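Visit to the Sakamoto group, Pernley

Fourteen of us went over to Pernley in March to see the manipulation lab run by Chie Matsuda. The coach from Irkwood was late, so the introductory talk was cut short and we went more or less straight downstairs. I had asked to go because our own section at Flillport has been looking at two-armed assembly for a year, and we keep running into the same trouble with handovers.

The group's main project at the moment is called Sakamoto, after the building. The question is simple enough to state. If a robot learns a two-handed job by copying a person, how much of what it learns is about the job and how much is about where things happened to be on the table that day? Most published work tests the finished policy on a layout very close to the training one. Matsuda's group moves things on purpose, between recordings, and then leaves some of the moved layouts out of training altogether.

Their data set stands at 2356 demonstrations, all recorded by people steering the arms by hand through a second pair. Fulvio Villa looks after the recording side and took us round the bench. He said the first few hundred were thrown away. The operators had been too careful, stopping before each contact to check the alignment, and the trained policy stopped in the same places and sometimes never started again. They now ask operators to keep moving, even if that means a clumsy approach, and to leave their corrections in the recording.

The part of the work we spent longest on was the meeting of the two grippers over the middle of the table. Each arm can be placed quite well on its own. The difficulty is that a small error in one adds to a small error in the other, and the object between them hides the point of contact from at least one of the cameras.
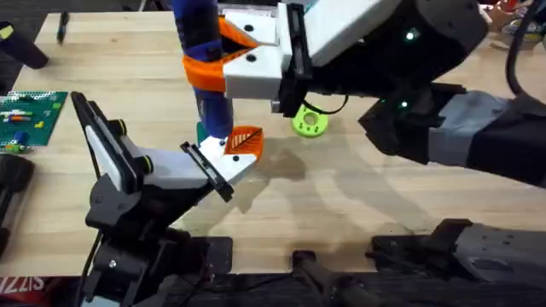
The two arms at the bench, with the blue cylinder held upright just above the orange tip of the left gripper.

Villa's method for this is to train on the position of one gripper relative to the other, with the table position given as a second, weaker input. In the plain version the policy gets only joint angles and camera pictures. On the layouts left out of training, the plain version finished 39 per cent of its attempts. He would not give us a figure for the new one, as the runs were still going, but said it was clearly better on shifted layouts and slightly worse on the original one. He did not have a good explanation for the second part.

Someone asked about loose objects lying on the table. They are left there deliberately and changed between sessions, so that the policy does not come to rely on a clear surface. I thought this was sensible, though it makes failures harder to sort out afterwards.

We had some 4 hours there in all, including lunch, which was sandwiches in the corridor. Matsuda has offered to send the recording instructions for operators, a short document, and I will pass it on to anyone at Flillport who wants it.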